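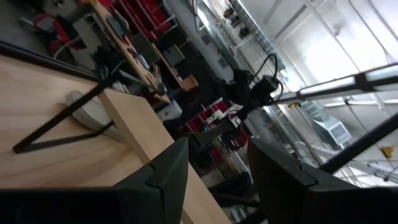
나뭇결을 읽는 사람들, 벤두리 마을의 느린 가구

처음 의자를 직접 만들어 보겠다고 마음먹은 날, 나는 목재상에서 한 시간 넘게 판재만 뒤집었다. 똑같은 나무에서 켠 판인데 어쩌면 그렇게 얼굴이 다른지! 어떤 것은 물결처럼 출렁이고, 어떤 것은 자로 그은 듯 곧다. 그날 결국 의자는커녕 선반감 한 장을 안고 돌아왔지만, 그 뒤로 나뭇결 보는 재미에 푹 빠졌다.

이번에 찾은 펜드빌(Fendville)은 그런 사람에게 천국 같은 동네다. 강을 따라 작은 목공방이 늘어서 있고, 골목에 들어서면 갓 켠 나무 냄새가 먼저 반긴다. 이곳에서 오래 가구를 만들어 온 배리 벨러미(Barry Bellamy)는 손님이 오면 차보다 판재를 먼저 내놓는다. 창가에 세워 두고 아침 빛에 한 번, 해 질 무렵에 한 번 보라는 것이다.

"결이 어디로 흐르는지 알면 대패를 어느 쪽에서 밀어야 할지도 보여요. 거꾸로 밀면 나무가 바로 화를 내죠."

직접 밀어 보니 정말 그랬다. 결을 따라가면 얇은 대팻밥이 리본처럼 말려 나오는데, 방향을 바꾸자마자 날이 턱턱 걸리고 표면이 뜯긴다. 이 차이를 손끝으로 느끼는 순간이 얼마나 짜릿한지 모른다.

무늬는 나무를 어떻게 켜느냐에 따라서도 달라진다. 나이테에 접하는 방향으로 켠 널결 판에는 산봉우리나 물결 같은 무늬가 나타나고, 중심을 향해 켠 곧은결 판에는 가지런한 줄이 선다. 널결은 화려한 대신 습도에 따라 폭이 더 크게 변하고 휘기도 쉽다. 그래서 벨러미는 식탁 상판처럼 넓은 면에 널결을 쓸 때 판이 늘고 줄 여유를 꼭 남긴다. 서랍 옆판에는 얌전한 곧은결을 고른다.

강 건너 오렌(Oren) 공방은 분위기가 또 다르다. 이곳은 곡선이 주인공이다. 증기로 찐 나무를 틀에 대고 천천히 구부려 의자 등받이를 만드는데, 찜통에서 꺼낸 뒤에는 머뭇거릴 틈이 없다. 두 사람이 말도 없이 눈짓만으로 호흡을 맞추는 모습은 거의 춤에 가깝다. 등받이에 기대앉으면 살짝 탄력이 느껴지는데, 나는 그 의자에서 한참을 일어나지 못했다(사실 돌아오는 버스도 한 대 놓쳤다).

마감 이야기도 빼놓을 수 없다. 밝은 나무의 색을 살리려는 이들은 비누 마감을, 깊은 색을 좋아하는 이들은 오일을 권한다. 벨러미는 오일파다. 얇게 바르고, 남은 것을 닦아 내고, 마르면 다시 바른다. 기름이 스며들며 숨어 있던 무늬가 떠오를 때는 몇 번을 봐도 탄성이 나온다. 기름 묻은 천은 저절로 불이 붙을 수 있으니 뭉쳐 두지 말고, 물에 적셔 뚜껑 있는 금속 통에 담아야 한다.

10월에는 강변에서 목공 장터가 열린다. 스톡데일(Stockdale)에서도 공방들이 건너와 자투리 판재를 판다는데, 작은 도마나 숟가락을 깎기에 딱 좋은 크기라고 한다. 나는 벌써 큼직한 가방을 꺼내 두었다. 이번에는 물결무늬가 제대로 든 판을 데려와 현관 벤치를 만들 생각이다.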